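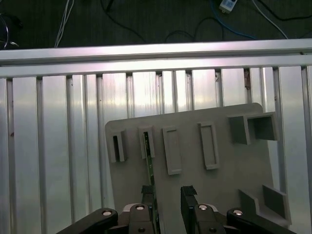
The ferry company at Varolau kept two timetables, one printed and one true. The printed one gave the crossing to Stustis as 51 minutes. The true one was held by the tide clerk, in a ledger with a column for each month, and it was consulted only when a passenger complained. In March the clerk was told to reconcile the two. She began with the recording unit in the pump room, where a thin green circuit board stood upright in a slot of a gray plastic board and a blue cable ran down in a loose curve behind a rail. The unit logged the water level at the quay. According to the manual it could not be wrong by more than 2 centimeters.

She copied out 154 crossings by hand. For each she wrote the departure, the arrival, the level at the quay and the direction of the wind. The work took nine evenings. On the tenth she drew a line through the points and found that one crossing did not belong to it.

The vessel was the Lawal, an old car ferry of 880 tons. It had left Varolau on the ebb with a light load and a following wind and had arrived at Stustis before the tide could have carried it there. The log at the far side agreed with the log at the near side. Both clocks had been checked that morning, and both entries were initialed.

She considered the usual causes. A clerk could write the wrong hour, but then the fare receipts would disagree, and they did not. A captain could cut inside the bar, but the Lawal drew too much water to do it at that level. She asked the engine room for the fuel sheet. It showed less fuel used than on any crossing that month.

The office at Tarent, which paid her, wanted an average. She removed the crossing from the set and calculated one, then put the crossing back and calculated another. The difference was small enough to vanish in rounding. Tarent would accept either figure.

The captain was still employed. She found him on the car deck, greasing a hinge, and asked him what he remembered of that trip.

"Fog," he said.

"There is no fog in the log."

"No. It was only out in the middle." He wiped the hinge with a rag. "We slowed down for it."

She asked by how much. He said to half — maybe less. She wrote this in the margin of the ledger, beside the arrival time, and went back up to the office to type the report. In the table she listed every crossing, with the fuel in the last column. The new timetable went to the printer that week and gave the passage as 51 minutes.

Filed under: Short Fiction, Sea & Shore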